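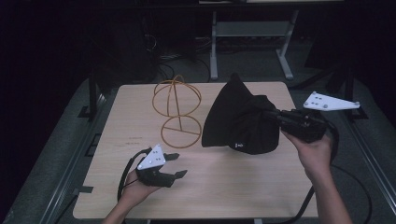

Search this site Go

Bag Day
20 August 2022
by Dambrauskienė

Take eighteen and the bag went over again. Slumped. She let go of the cloth, breathed out, squeezed the right-hand grip, tried once more.

The job on the sheet was one line. Put the wire globe in the black bag. Her kid could do it asleep. But the kid wasn't going to Skollby in January to work the returns counter, the machine was, and the machine learned from her hands, and her hands had to do it with two fingers each. Flat ones. No thumbs.

"Left stays open till you've got a mouth," said the voice in her ear. Grosto's floor lead, eating something.

"It hasn't got a mouth. It's got wrinkles."

Pinch the edge. Pull right, slow. The bag came up in a peak like a little tent, label showing at the bottom, and she thought of her mother's laundry in Sudville, sheets going up on the line, snap, done, never looking. How would you even tell somebody that. Which finger, how hard, when to quit.

Her left wrist ached. The cable kept nudging her arm.

She reached across. Got the cloth. Got it and lost it.

"Last week's model ran that 361 times overnight," the voice said. "Wanna know how many went in?"

"No."

"89."

She stopped. That was better than she'd figured — a lot better, and she wasn't sure she liked it.

"And the rest?"

"Mostly it just holds the bag. Stands ther holding it. Like it forgot what it came in for."

She laughed, and the laugh shook the grip, and the folds shifted and a gap opened up, dark, wide as two fingers.

"Keep that," said the voice. "Whatever you just did. Do it agian."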